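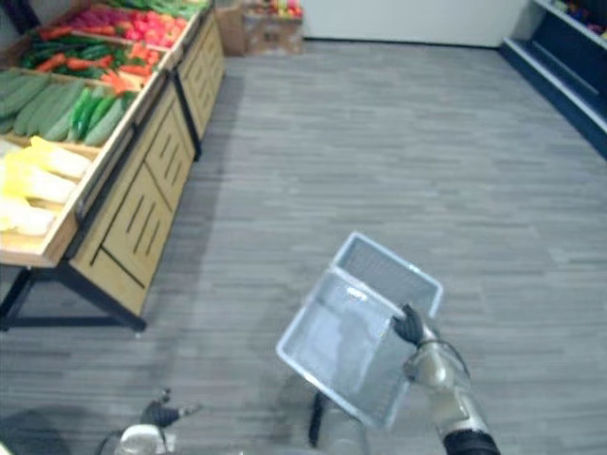 Sanaa Saber asks why a claimant who never signed anything can be bound by a settlement, and whether this does not go against everything we said about consent in the first part of the course. Her question is the right place to begin, so I changed the order of the notes and put approval before distribution.

Handout 6. Collective settlements: approval, objection, distribution

6.1 The ordinary settlement

A settlement is a contract. Two parties give up part of what they could ask for in court, and the claim ends. If a person did not agree and was not represented by somebody with authority to agree, she keeps her claim. The judge normally does not look at whether the price was good. A bad bargain remains a bargain, except where there was fraud, duress or a serious mistake (see handout 2, and the note on minors at the end of it).

6.2 What changes in a collective case

In an opt-out procedure the members are represented by one or more lead claimants whom most of them have never met. They receive a notice. If they do nothing before the date in the notice, they stay in. Silence is therefore treated as participation, and this needs a justification. The usual one has two halves: the member had a real chance to leave, and a judge has examined the terms in her place.

Both halves must be present. Students often write in the exam only about the second one.

Please do not confuse this with the opt-in procedure, in which each person takes a positive step to join. There the consent problem is much smaller, but it does not disappear. Joining the action does not mean that you have accepted every later offer.

6.3 The Stiltico settlement

We use the Filali action against Stiltico through the rest of this part. The claimants lived near the company's varnish works in Clarnen and complained of damage to their lungs from the fumes. There were 525 members on the final list. The parties agreed on one total sum, without admission of liability, and asked the court to approve it.

Points to note when you read the judgment:

The notice gave members 42 days to leave or to object. The judge first found this too short for those who had moved abroad and ordered a second notice for them.

14 members objected. Their main complaint was that former workers and neighbours were placed in the same group, although the workers had been exposed for much longer. The judge agreed in part, and the parties came back with two groups and a separate lawyer for each.

Lawyers' fees were fixed at 15 per cent of the fund. Before approval the agreement had said only "reasonable fees", and the judge refused to accept these words alone.

Money not collected was to go back to Stiltico. This term was removed. Why? Think about what the company would gain if the claim form were difficult to fill in.

6.4 The judge's test

The court asks whether the terms are fair to the members as a whole. It does not ask whether they are the best terms possible, and it does not try the case. It looks at the strength of the claims, the cost and length of a trial, the ability of the defendant to pay, the way the negotiation was conducted, and the objections. The number of objections is weak evidence in both directions. Few people read a legal notice to the end.

Facundo Montecinos has criticised this test because both sides before the judge now want the same result, so there is no real opponent in the room. His article is in the reading pack. Compare it with the shorter reply of Nesma Ashour, who would give the court an independent adviser paid from the fund.

6.5 Distribution

This part is unfinished and I will complete it in June. For the moment read Danzer, pages in the pack, on fixed tables and individual assessment. The Skundetitz decision can be left out this year.

For the seminar

Prepare one page, not more. Suppose you act for a member who received the notice, did not understand it, and learned of the settlement after approval. What can you ask for, and from whom? Lewis MacLeish will take the second group, in the usual room. Bring the text of the approval order with you, as we will read the release clause line by line.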